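Chapter 7
When the Work Changes: Automation and the People Who Do the Job

Chapter outline
7.1 Tasks, jobs and occupations
7.2 The Ninoldale case
7.3 Who trains the machine
7.4 Pay, grading and the written job description
7.5 Supervision and the right to stop

Key terms: task analysis, demonstration work, residual task, skill grading, hand-over point, pace setting

Opening case

In March the management of Ninoldale, a company that runs shared offices and their cafés, told its staff that part of the daily reset of its common rooms would be given to machines. The reset is the work of returning a room to order while it remains open to the public. Tables are cleared, plants and small items are put back in their places, and chairs are returned to where the floor plan shows them. At the time of the announcement, 145 people were employed on this work in full or in part. Most of them also served at the counter, received deliveries or answered questions from members.

The supplier, Plimonov, proposed a method in which the staff would first perform the tasks themselves with a hand-held gripper. The gripper carries a camera and is closed and opened by the worker's own hand. Each performance is stored as a demonstration, and the demonstrations are later used to prepare a robot arm for the same task. The agreement called for 2189 demonstrations before the first arm would be brought into use. They were to be made during opening hours, in rooms where members were walking through, talking and working, so that the record would reflect ordinary conditions. 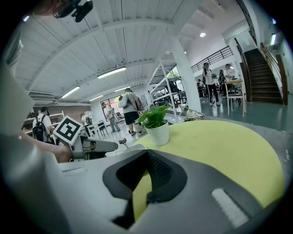 The agreement said a good deal about the equipment and very little about the people who would hold it. It did not state whether demonstration work was a new duty or part of an existing one. It did not say who could be asked to do it, for how long, or at what rate. Ruth Guzmán, who had worked on the reset team longer than any other employee, raised these points in writing during the second week. Her letter is reprinted in full at the end of Section 7.3. In it she observed that a task she could finish by hand without thinking took her much longer with the gripper, and that she was still expected to complete the rest of her shift as before.

Management replied that demonstrations should be limited to 60 minutes in any shift and that other duties would be reduced to match. This rule was kept at most sites. At two of them, according to the staff survey discussed in Section 7.4, it was kept on paper only.

Tasks and jobs

The Ninoldale case illustrates a distinction that will be used throughout this chapter. A task is a single piece of work with a clear beginning and end, such as moving a plant pot from one side of a table to the other. A job is the full set of tasks for which a person is employed, together with the judgment needed to choose among them. Machines are bought to perform tasks. Their effects are felt in jobs.

Consider what a reset worker does on approaching a table. The worker decides whether the person who was sitting there has left or has gone to fetch something. The worker notices a loose fitting and sets it aside for repair, or waits because two members are holding a conversation close by. None of these decisions appeared in the task list drawn up for the supplier. They are examples of residual tasks, meaning the parts of a job that remain with people after the listed tasks have been transferred. Residual tasks are often hard to see until the transfer has taken place, and they are seldom graded or paid separately.

Kiyoshi Tanabe, the site manager responsible for the first trial, later described the original task list as "a list of what the hands do." A second list was prepared with the reset team and was more than twice as long. Students should compare the two lists, given as Table 7.1 and Table 7.2, before reading further.

Skill and its record

Demonstration work raises a further question. When a skilled worker's movements are recorded and used to prepare a machine, something of value passes from the worker to the employer. Employers have generally treated this as covered by the ordinary wage. Some employee representatives have argued for a separate payment or a promise of retraining. Romana Sýkora, who represented the staff in the talks with management, asked instead for a change in grading: any employee who had completed the demonstration course would move up one grade and remain there, whether or not the arms were ever installed. The request was granted after lengthy discussion, with the condition that the employee also learn to stop, clear and restart the arm.

The outcome was not welcomed by all. Several part-time employees were unable to attend the course, which was held on weekday mornings, and they stayed on the lower grade while working beside colleagues who had moved up. Section 7.4 returns to their position.

Before you read Section 7.1

Choose a job that you have held or have been able to observe closely. Write down every task it includes over one shift. Put the list away for a day, then observe or recall the shift again and add what was left out. Keep both versions. They will be needed for the exercise on hand-over points in Section 7.5.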